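The Night Train to Griltstead

My aunt always said that if you wanted to hear the whole country snore, you should take the night train to Griltstead. I was eleven the first time I rode it, and I want to get it all down before I lose any more of it, because it was the best night of my life up to then and it still ranks pretty high!

We got on at Durkville a little after nine in the evening. It was February and the platform was so cold that the handrail stuck to my mitten. My aunt had packed for a siege. She had a wool blanket, a bag of boiled eggs, a thermos the size of a fire hydrant, and a book of crossword puzzles with every puzzle already done in pencil and rubbed out again so she could do them over. Our tickets were pink. Mine said car 20, and I kept taking it out to check that it still did.

The conductor came through before we had even left the station. He had a big gray mustache and a little silver punch, and when he clicked it on my ticket the hole came out in the shape of a bell. I still have that ticket. I would have ridden all night just for the bell.

"Going all the way?" he asked me.

"All the way," I said, and oh, I felt ten feet tall.

It was 288 miles to Griltstead and the train stopped everywhere. It stopped in towns with one streetlight. It stopped once in a field, for no town at all, and a man climbed down with a cello on his back and walked off into the snow as if that was a perfectly normal place to live. I pressed my nose against the glass and watched him until the dark closed up behind him. Where was he going? Who was he going to play for? I have been making up answers to that for most of my life, and I've never run out.

Somewhere past Penemik the heat went off in our car, and that's when the night really got going. People who hadn't said a word to each other for three hours started passing things over the seats. Scarves, crackers, half a fruitcake. A woman in a green hat had a deck of cards and taught six of us a game called Zariņš, which she said was named after the sailor who had cheated at it best. You were supposed to cheat. That was the whole game! You had to get rid of your cards by any means at all, up your sleeve or under the cushion or into a neighbor's pocket, and the only rule was that if you got caught you had to tell the car a true story about yourself.

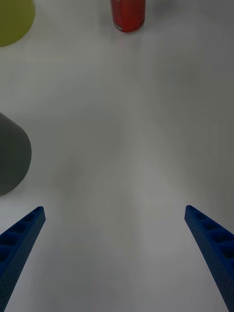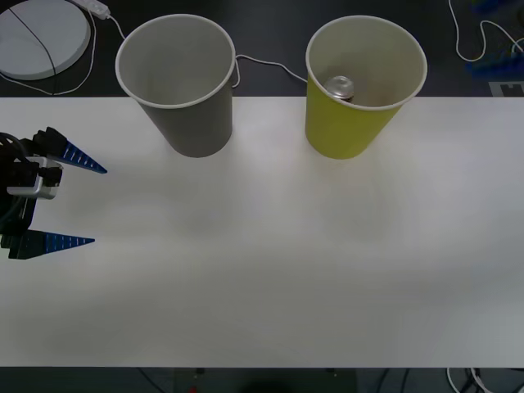
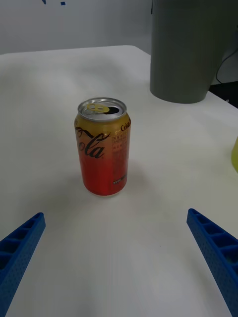
The green-hatted woman's husband, across the aisle, remarked that I was far too good at this game for a child, and that somebody ought to check my boots. Somebody did. There were four cards in the left one and the entire car roared, and then it got quiet, and I understood that I owed them a true story.

I didn't have one. I was eleven! Nothing had happened to me. I stood there on the seat in my socks with my breath coming out in clouds, and all those faces turned up toward me, wrapped in blankets like so many loaves of bread, and I said the first thing I could think of. I said that I was moving to Griltstead for good, that I hadn't wanted to, and that I had left my sled behind on purpose so that I would have to go back for it.

My aunt put down her pencil. I had never told her about the sled.

Then the man by the door said that he had left a pair of skates in a barn when he was nine, for just the same reason, and he'd gone back for them at forty and they were still hanging on the nail. Somebody else had left a library book. The woman with the green hat had left a whole piano, and she laughed so hard telling us about it that she had to hold on to the luggage rack. It went right around the car. We forgot the cards completely. I think there were people on that train who had carried those things for years and years, and out they all came, one after another, between one little station and the next.

Well, the heat came back on at four in the morning with a terrible bang, and the pipes started to knock, and within ten minutes every last person was asleep. And my aunt was right. It was magnificent. It was an orchestra! There were whistlers and growlers and one very high, sweet snore from the far end that went up at the finish like a question. I lay under the wool blanket and listened as hard as I could, because I wanted to hear all of it, and I could feel the wheels going along underneath like a drum.

When I woke up the windows were pink and there were hills, real hills, with a river lying between them and smoke coming up from the chimneys. I had never seen hills that size. My aunt was peeling an egg.

"I could write to your cousin about the sled," she said. "He could put it on a train."

I thought it over while I ate the egg. The river kept swinging toward us and away again. The conductor was coming down the car touching each seat back and saying "Griltstead, Griltstead" in a low voice, the way you might wake up a baby, and people were sitting up with their hair every which way and smiling at each other, a bit shy now that it was light.

"No," I said. "Leave it where it is."

She nodded and handed me the salt.

On the platform the woman in the green hat shook my hand as if I were a grown man of business. It wasn't until we were halfway up the hill to the new house, with my suitcase banging against my knees, that I reached into my coat for my ticket and found the queen of hearts tucked in beside it.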